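Section 3. Setting Up the Picture Schedule and Transition Timer

This section covers the Viker classroom schedule kit, which is the wall strip, the card set and the visual timer. Read all of it before you hang anything up. The old guide promised a finished setup in one planning period. Plan on longer than that, and be suspicious of anyone who tells you their class learned the routine by lunch.

3.1 Before you start

1. Unpack the wall strip and lay it flat overnight. It curls.

2. Sort the cards into the ones your students will use this month and the ones they won't. The full set is far too large for a beginner. A student who doesn't know what "assembly" means gets nothing from seeing it on a card.

3. Check that each daily activity has one card and only one. The set has two cards for snack and they look nothing alike. Pick one and put the other away.

4. Put batteries in the timer. Rechargeable ones work, but the disk slows down when they run low and you will get a four-minute minute.

Note: The Zillau card set fits the same strip. Its drawings are plainer, and some teachers like them better. Don't mix the two sets on one schedule.

3.2 Hanging the strip

1. Choose a wall the student passes anyway. A strip behind the teacher's desk is decoration.

2. Hold the strip so that its middle is at the student's eye level, then mark the wall. Do this with the student standing there. Guessing gets you a strip at adult height.

3. Press the hook pads on firmly and wait an hour before adding cards.

Caution: The pads pull paint off older walls. The package says they don't. Test one in a corner first.

3.3 Teaching the check-in

1. Post three cards. Morning work, group and break is a fair start.

2. Hand the student the check-in token and walk with them to the strip. Say as little as you can. If you repeat "check your schedule" all morning, the student learns to wait for your voice.

3. Let the student pull the top card, carry it to the matching spot and put it in the pocket there.

4. When the activity ends, hand over the token again.

5. Fade your help from behind. Move from a hand at the elbow to a point, then to standing nearby, then to doing something else across the room.

Note: The kit's progress chart has a box for "independent." Leave it blank until the student has done the whole walk with a substitute in the room. Man-sik Geum, who wrote the first draft of this section, took that box off his own copies.

3.4 Using the timer

1. Set the timer for less time than you think the student can manage. The dial goes up to 40 minutes. We have yet to meet the young student who needs that end of it.

2. Place it where the student can see the colored disk shrink.

3. When the disk is gone, give the token right away. A timer that runs out and means nothing will be ignored by the end of the week.

Caution: Turn the alarm to its lowest setting before first use. The factory setting has sent students under tables.

3.5 Marking the spots
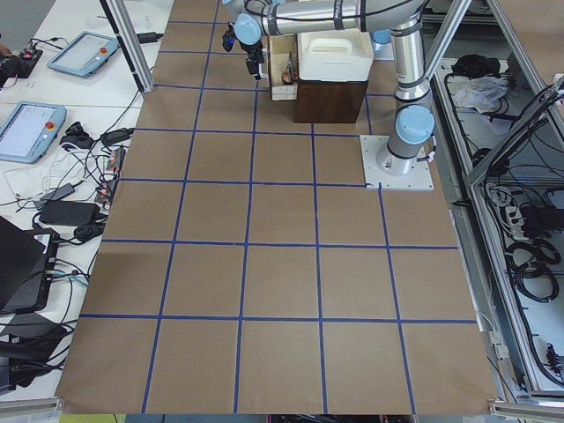 Each card needs a place to land, and the place has to be obvious to someone who can't read the label. Put a matching pocket at every station and give each station a clear edge. Tape does this well and costs next to nothing. On a shared table, brown kraft paper with strips of dark blue tape laid across it in a grid gives you squares that stand out from the background, and a box can sit inside the grid without anyone asking where one area stops. Keep to one color of tape. The Rutkowska method assigns a color to every student, and we have seen little to suggest the students notice.

1. Tape the edges before you put out any materials.

2. Attach the pocket at the front, on the side the student walks up to.

3. Walk the whole route yourself, carrying a card. If you have to look for a pocket, move it.

3.6 If it isn't working

The student carries the card to the wrong place: take down all but one card and start over at 3.3.

The student pulls every card at once: cover the lower cards with the flap. If the flap has already been torn off, a folded index card will do.

The student ignores the strip entirely: check that the next activity isn't always something they dislike. No schedule fixes that. The Redstead supplement suggests stickers as a reward for checking in. Try it if you like, but move a favorite activity up the strip first.

Replacement pads and pockets are listed in Section 7.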